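4.3 손목 카메라 영상 방향과 인식 영역 맞추기

Mindora 제어 소프트웨어 설치를 마치셨다면 이제 손목 카메라가 보내는 영상을 인식 모듈에 제대로 넘겨주는 일이 남았습니다. 처음 해 보시는 분들은 이 부분을 조금 지루하게 느끼시기도 하는데, 한 번 차분히 맞춰 두시면 뒤에 나오는 파지 계획 단계가 훨씬 수월해지니 차라도 한 잔 곁에 두고 천천히 따라와 주세요.

시작하기 전에
Britness 인식 모듈이 실행 중이어야 하며, 팔은 대기 자세에 두십시오. 비상 정지 버튼은 손이 닿는 곳에 놓아 주십시오.

1. 설정 화면에서 [카메라] > [손목]을 엽니다. 실시간 영상이 나타날 때까지 기다려 주세요. 10초가 지나도 화면이 검게 남아 있으면 케이블을 다시 꽂고 [새로 고침]을 누릅니다.

2. [영상 방향]에서 현재 값을 확인합니다. 손목 관절이 돌아간 자세에서는 위아래가 뒤집혀 보일 수 있습니다. [자세 연동]을 켜시면 관절 각도를 읽어 인식용 영상만 바로 세워 주고, 원본은 그대로 저장됩니다.

3. [그리퍼 마스크]를 선택하고 영상에서 그리퍼가 차지하는 부분을 따라 점을 찍습니다. 가장자리는 조금 넉넉하게 잡아 주시는 편이 좋습니다. 다 그리셨으면 [적용]을 누르세요.

4. [후보 보기]를 켜고 물체 윤곽선이 실제 모양과 맞는지 살펴봅니다. 신뢰도 하한은 처음에 기본값으로 두셨다가, 엉뚱한 후보가 자꾸 잡히면 한 단계씩 올려 보세요.

주의: 사람이 작업 반경 안에 있을 때는 [자동 파지]를 켜지 마십시오. 마스크를 수정하는 동안에도 마찬가지입니다.

5. 유리나 거울처럼 비치는 면이 있는 곳에서는 [반사면 제외]를 함께 켭니다. 유리에 비친 차나 건물이 물체 후보로 올라오면 그 유리면의 네 모서리를 찍어 영역을 지정해 주시면 됩니다. 아래 매장 영상으로 예를 들면, 청록색 테두리 안쪽의 유리면이 지정할 영역입니다. 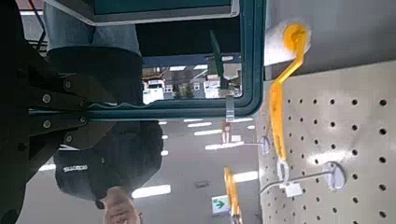

그림 4-3. 방향 보정 전의 손목 카메라 원본 영상. 왼쪽은 그리퍼, 오른쪽은 타공판 고리에 걸린 페인트 롤러.

6. 진열 고리에 걸린 물건을 다루실 때는 [걸린 물체] 모드로 바꿉니다. 손잡이와 고리가 따로 표시되는지 확인하시고, 하나로 묶여 나오면 [분리]를 눌러 경계선을 직접 그어 주세요.

7. [저장]을 누르고 프로필 이름을 적습니다. 프로필은 5개까지 보관되며, 장소마다 하나씩 만들어 두시면 다음에 불러오기만 하면 되니 무척 편합니다.

참고: 저장한 뒤 후보 표시가 영상보다 늦게 따라온다면 [처리 해상도]를 한 단계 낮춰 보십시오. 그래도 나아지지 않으면 7.2절의 로그 내보내기를 참조해 주세요.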